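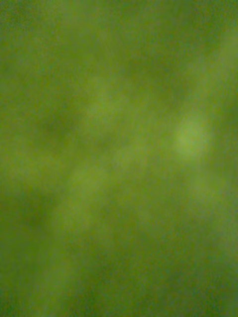 Dinsa is a set of labeled photographs of artificial flowers and loose greenery on a white tabletop, with a plastic basket at one corner. It was put together at Sisus to test how well stems, leaves and blooms can be told apart when they lie across each other. Green is the hard color in this set. In a close view it can fill the picture from border to border, a medium olive to grass tone with a paler diagonal band and a brighter yellow-green patch to the right, and no outline to trace. A picture like that receives the single label "green, unresolved" and no regions. Labelers should not guess between leaf and stem.

Version and contact

Current version: 2, released February 2021
Maintainer: Svenja Imhof
Labeling rules: Bontu Teshome, Ivan Derkach
Storage and file checks: Finn Dreßler

Contents

The set holds 1821 photographs. Of these, 700 are labeled at region level and the rest carry picture-level tags only. A further group of 100 is held back for checking new labelers and is not part of the download.

Materials

Rose: artificial, red, tightly layered bloom on a long green stem. May have leaves beneath the bloom.
Hydrangea: artificial, pale blue, rounded cluster of petals on a thin stem, with broad green leaves.
Sprig: short stem with several pointed green leaves and no bloom. Sprigs lie loose and are never counted as part of a flower, even when they touch one.
Basket: white plastic, slotted sides.
Table: white, rectangular, two sections joined with a visible seam.

Layout

A layout is the arrangement of flowers and sprigs at the time of a photograph. Flowers may lie singly, in clusters or in the basket. There is no fixed order of types and no target bouquet. Sprigs are spread over the table wherever there is space, including near the edges, and may be only partly visible.

The seam between the table sections is a useful reference for position. Left and right in the label files always refer to the side of the seam as seen in the overall view. A stem that crosses the seam is assigned to the side where its bloom lies.

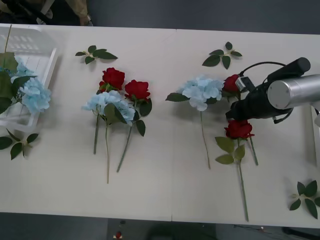 Overlaps are recorded from the top down. Where a hydrangea lies over a rose, the hydrangea is entered first and the rose second, with the hidden part of the rose left unmarked. Do not complete a bloom or a stem by estimate. If a stem goes under a petal cluster and comes out on the other side, both visible parts get the same item number.

A flower in the basket is tagged "in basket" when its bloom or stem is inside the rim, including when petals spill over it. A flower lying against the outside of the basket is tagged "on table". Leaves seen through the slots are labeled only if the gap shows a leaf edge.

Label fields

item: number within the picture
type: rose, hydrangea, sprig, basket
part: bloom, leaf, stem, whole
place: left section, right section, in basket, unknown
order: position in the stack, with the uppermost item first
cover: none, partial, heavy
note: free text, optional

The field "place" is set to unknown in close views where neither the seam nor the basket can be seen. Version 1 left this field blank, which made it impossible to separate missing work from missing information – the old files should not be mixed with the new ones.

Changes from version 1

Leaf and stem are now separate parts. In version 1 they shared the part "greenery", a name that was also used for loose sprigs. Liam Goodall reviewed the affected entries and split them by hand. Items that could not be split were returned to picture-level tags.

The tag "blurred" was removed. It had been applied to both slightly soft and completely unreadable views. Soft views with traceable outlines are now labeled normally.

Known problems

Pale blue petals against white plastic give weak edges, and region borders there vary between labelers. Thin stems are often drawn too wide. Dark leaves that overlap other dark leaves may be merged into one region.

The color range is narrow. Results on this set say little about fresh flowers, other rose colors or patterned tablecloths.

Related sets

Rerlow uses the same label fields for dried grasses in paper sleeves. Item numbers are not shared between the two sets. The planned merge under the name Brerlow is on hold until the sleeve labels have been checked.

Corrections

Send the picture number, the item number and the proposed value to the maintainer. Corrections to region borders need a redrawn region. Accepted changes go into the next version, and files already released are left as they are.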